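# Segurança física e resposta a intrusões em centrais nucleares: análise de um cenário de referência

Relatório de projeto, unidade curricular de Segurança de Instalações Críticas
Autores: Noemí Olvera, Aurelio Rosales, Macario Chávez
Orientador: Rigoberto Figueroa
Entregue em 25 de novembro de 2019

## 1. Âmbito

O trabalho trata da proteção física de uma central nuclear contra a entrada de pessoas não autorizadas sem intenção de sabotagem, em particular manifestantes. Ficam fora do âmbito os ataques armados, as ameaças internas e os incidentes informáticos. Também não se discute a legitimidade do protesto; o grupo limitou-se às consequências técnicas e processuais.

A instalação estudada é designada Drulmont e corresponde a uma central com dois reatores de água pressurizada, situada junto a um rio. O dispositivo de vigilância segue a arquitetura proposta no caderno de encargos Stadico, fornecido pelo orientador em junho.

## 2. Conceitos e critérios

Adotou-se a divisão habitual em zonas concêntricas: área de acesso limitado, área protegida e áreas vitais. Cada transição exige deteção, retardamento e avaliação do alarme. O desempenho do sistema mede-se pela diferença entre o tempo que o intruso necessita para alcançar uma área vital e o tempo de chegada da equipa de intervenção, contado a partir do primeiro alarme avaliado como verdadeiro.

O alarme não avaliado não conta como deteção. Este ponto foi objeto de discussão com o orientador, dado que a primeira versão do modelo iniciava a contagem no disparo do sensor e produzia margens demasiado favoráveis.

## 3. Modelo do perímetro

O perímetro de Drulmont tem 799 metros do lado terrestre. O lado do rio foi tratado à parte, com um único sensor de barreira, e os resultados não se somam aos do lado terrestre.

O lado terrestre foi dividido em 38 troços. A cada troço atribuíram-se:

- tipo de vedação (simples ou dupla);
- sensor associado e probabilidade de deteção;
- cobertura por câmara fixa ou orientável;
- distância à área vital mais próxima.

O percurso de menor margem foi obtido por pesquisa em grafo, com os troços como nós de entrada. Simularam-se grupos de 6 e de 50 pessoas. No grupo maior admite-se que parte dos intrusos permanece junto à vedação, presa com correntes, e que a equipa de intervenção tem de se dividir.

## 4. Resultados

No cenário do grupo pequeno, a margem é positiva em todos os troços com vedação dupla. Nos troços de vedação simples a sul do parque de transformadores a margem anula-se se a câmara orientável estiver noutra posição no momento do alarme. A correção mais económica é acrescentar uma câmara fixa, sem alterar a vedação.

No cenário do grupo grande, a deteção é praticamente imediata, mas a avaliação torna-se o fator limitante. O operador recebe alarmes simultâneos de vários troços e o modelo de fila usado mostra atrasos que crescem com o número de troços afetados. A prioridade atribuída aos alarmes mais próximos das áreas vitais reduz o atraso médio nos troços críticos e agrava-o nos restantes, o que se considera aceitável.

Nenhum dos percursos simulados termina numa área vital antes da intervenção. O resultado depende, contudo, do valor adotado para a resistência das portas interiores, retirado do caderno Stadico e não verificado por ensaio.

## 5. Procedimento após a detenção

A retirada de manifestantes acorrentados obriga a coordenar a segurança da central com a polícia. O procedimento proposto mantém os reatores em operação enquanto os intrusos estiverem fora da área protegida. Dentro desta, a decisão passa ao chefe de turno, que dispõe de uma lista de verificação própria (Anexo B). 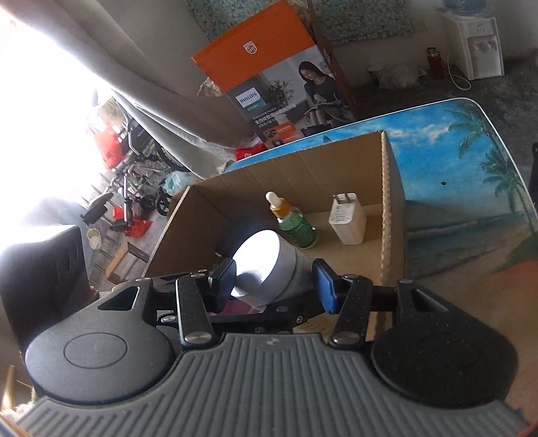 *Cadernos de Projeto, n.º 6, p. 38*

O inventário do material apreendido deve ser feito no local, com registo da zona onde cada objeto foi encontrado. A comparação com o modelo permite depois reconstituir o percurso real.

## 6. Limitações e trabalho futuro

1. As probabilidades de deteção são constantes; chuva, nevoeiro e vegetação não foram considerados.
2. O lado do rio carece de um modelo próprio. Aurelio Arriaga, do grupo Balico, cedeu uma rotina para trajetos de embarcações que não chegou a ser integrada.
3. O sobrevoo por drones não foi tratado.
4. Os tempos de intervenção provêm de um exercício documentado na instalação de Ocampo, cuja guarnição é maior do que a prevista para Drulmont.

Os ficheiros de entrada e o código da pesquisa em grafo constam do Anexo C.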